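Old mill channel comes to light at Litemwood

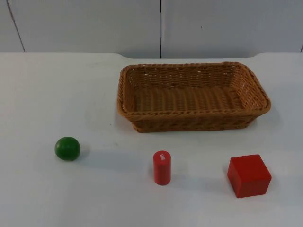

Vol. 11, No. 4

What a month it has been at Litemwood! The dig at the lower end of the village has uncovered a long stretch of the stone-lined channel that once fed the watermill, and it is in far better shape than anyone dared hope. We had expected a few scattered stones and a lot of mud. There was certainly mud, but under it lay a channel with both sides standing, a paved floor and the slot for a wooden sluice gate, with a piece of the oak sill still in place.

The mill itself disappeared long ago. Its stones were carted off to build barns and field walls, and you can still pick out dressed blocks in the wall along the Graltico road if you know where to look (the best ones are near the second gate, low down, behind the nettles). What had never been settled was how the water got there. The stream runs well below the mill site today, and older writers on the parish guessed at a pond on the north side. The new trenches show that the water was led in from the west, from a point well upstream near Tuncer, and carried along the slope on a very gentle fall.

And it was carried a long way. The survey team has now followed the line of the channel for 1,187 feet, partly in the trenches and partly as a shallow dip in the pasture that shows up beautifully in low evening light. Of that, 659 feet still has stone along at least one side. The rest was either cut straight into the clay or has lost its lining to the plow.

The finds are just as exciting. Silt from the channel floor has given up more than 4,000 pieces so far, most of them small: pottery, nails, scraps of leather, hazelnut shells, and a great many fish bones. Among them are 11 fragments of millstone, and these are the ones we keep going back to. Eight are from a coarse local sandstone, the kind you can find in any of the old quarries above the village. The other three are a dark, bubbly lava that does not occur anywhere near here and must have been brought in by boat and then overland. Lava stones were prized because they kept their rough face as they wore, so somebody at Litemwood was willing to pay for a good one.

One of the sandstone pieces has its grooves worn almost smooth on one half and fresh on the other. It may have been recut and then broken before it saw much more use. Another had been turned over and used as a doorstep, with a nice hollow from all those feet.

Dating the channel will take longer. The pottery in the lowest silt looks medieval, but there are a few older sherds mixed in, and these could easily have washed down from the fields. The oak sill should help a great deal. Enough rings survive for a tree-ring date to be worth trying, and a sample has gone off to the laboratory. Results are expected in November. If the sill turns out to be later than the walls on either side of it, we may be looking at a repair, and the whole channel could be older than the mill named in the first written records.

There is a small puzzle at the eastern end, too. Just before the mill site the channel splits in two - one branch heads for the wheel pit, and the other swings off south and vanishes under the lane. It could be an overflow to carry away flood water, but it is very neatly built for that, with the same paved floor as the main line. A second wheel is possible. So is a fulling mill, which would fit with the field next door, known to every farmer here as the Tenters.

The project is run by Hisance, the district's local history group, and the trenches will stay open for one more week before they are filled in to protect the stonework from frost. Visitors are very welcome from 10 a.m. to 3 p.m., with a guided walk along the full line of the channel at 1 p.m. Please park on the Tuncer side and come down by the footpath, as the lane is narrow and the bottom gateway is deep in mud. Boots are a must, and dogs are fine on a lead.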